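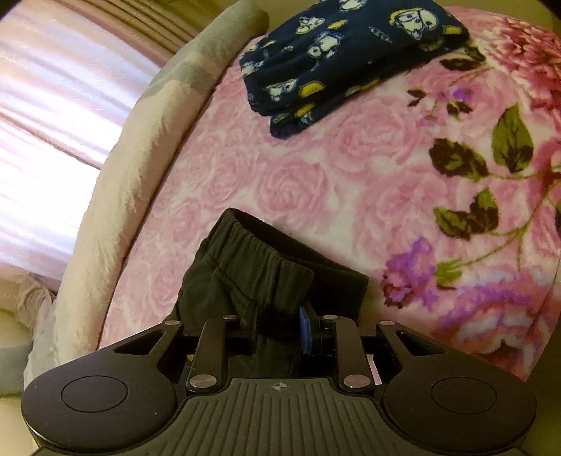 May 23, 2022

Gripper 2, bench notes (Sinéad's copy, add your own underneath)

Okay, the right jaw. Kwabena flagged it at the end of last week as "lazy on the way back," and he was being kind. Squeeze the handles, both jaws come in together, lovely. Let go, and the left one snaps home while the right one thinks it over. On anything stiff you'd never care, but on clothes it matters a lot, since a soft waistband gives you nothing to push against and you end up shaking the thing like a thermometer.

I started with the pivots because they're easy to get at. The silver pins at the tops of the arms were fine. The two big ones at the bottom, where the arms meet the ribbed plate, were a different story! I pulled the right one and there was a proper felt collar of lint wound round it, gray and pink and packed so tight I had to cut it with a scalpel before it would let go. Left one had the beginnings of the same. Wiped both down with alcohol, cleaned out the bores with a pipe cleaner (we're nearly out, Faraji, can you add them to the Clinley order?), and put everything back dry.

Dry is on purpose. Mwangi asked at lunch why I don't just put a drop of the Yagi oil on there. We did that in the first build and it drank up every fiber in the building, and I'm not going through that again. If somebody wants to try the dry PTFE stuff on one pin only, I'm all for it, but write it down here with the date please, so I don't spend an afternoon chasing a ghost.

Reassembly: pins go in from the front, clips at the back. I put the right arm on first and then couldn't get the left one past the plate, so had to take it all off again. Left first. I'm sure I wrote that down somewhere before.

After that I did 30 open and close cycles with nothing in the jaws. Both sides come back together now, near enough that I can't see a difference by eye. Then 11 grabs on a folded towel and no hang-ups. Then I went looking for the worst thing I could think of, which is black cotton-like pants with an elastic waistband, grabbed below the waistband so the fabric bunches up between the jaws. The ribbed elastic is what catches, I think, more than the thickness. Held on fine. I let it go and grabbed again until I got bored, and the right side kept up every time.

One thing I don't love: with the jaws full of fabric you lose sight of most of what's between the arms, so if something is starting to get pulled into a pivot you won't know until it's in there. Cristóvão thinks a thin skirt over the lower pins would keep the fluff out. Could be! I'd want it to come off without tools, or it'll get left on and we'll be growing felt underneath it.

Screws: I checked the ones holding the right handle while I was in there and one took a quarter turn. The others were tight. No threadlock on any of them that I could find, so whoever built this one skipped it.

Still to do:
Lower pins out and cleaned every 16 hours of use on clothes and bedding. I'll tape a tally sheet inside the case lid.
Spare clips. I launched one across the room and haven't found it.
Ask Druvance if they still sell the slightly longer pins, the current ones barely leave room for the clip.
Same check on the other gripper, which has been on the same kind of work and must be just as fluffy.

Kwabena, it's back on the hook if you want it. Tell me if the right side goes lazy again, even a little.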